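# Where does the money in the tin go?

Hello, it's Elsie Henare again! Last time loads of you wrote in to ask the same thing. When you drop a coin in a charity tin, where does it end up? I wanted to know too, so I went and asked.

My town is called Gilchrist, and we have a small charity called Jindero. It lends wheelchairs and walking frames to people who need them for a while (after a broken leg, say). It doesn't charge them anything. So how does it pay for new tyres and brakes?

People give, that's how. Giving money to a charity is called making a **donation**, and the person who does it is a **donor**. You can be a donor at any age. I was six when I first did it, and I gave 84p, mostly in coppers, and I was very proud! 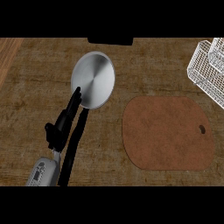
*A round metal lid on a wooden table.*

Now, a full tin isn't opened by one person alone. At Jindero there are always two people, and they both count the money and both sign a slip with the total on it. If they get different answers they start again. I had a go and got it wrong twice. Pennies are slippery things.

After that the money goes to the bank, and the total is written in a book called the **accounts**. Last November the tins brought in £823, which is a lot of coins to carry up the hill!

Then comes the hard bit, choosing how to spend it. Raelene Paewai runs Jindero, and she told me she makes a list of everything that's broken and puts the most urgent things at the top. Brakes beat paint every time.

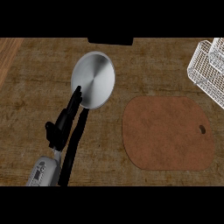

Some of the money also goes on dull stuff like electricity and stamps. I used to think that was a bit of a cheat. But Raelene asked me how anybody would borrow a wheelchair if the phone was cut off and the lights didn't work, and I couldn't think of an answer.

**Can I ask a charity what it does with my money?**
Yes, you can! A good charity will be happy to tell you. Get a grown-up to help you write or ring up.

**Do I have to give money?**
No. You can give time, or toys you've grown out of, or nothing at all this year. It's always up to you.

Next time I'm off to Warnel to find out how a charity shop decides on its prices.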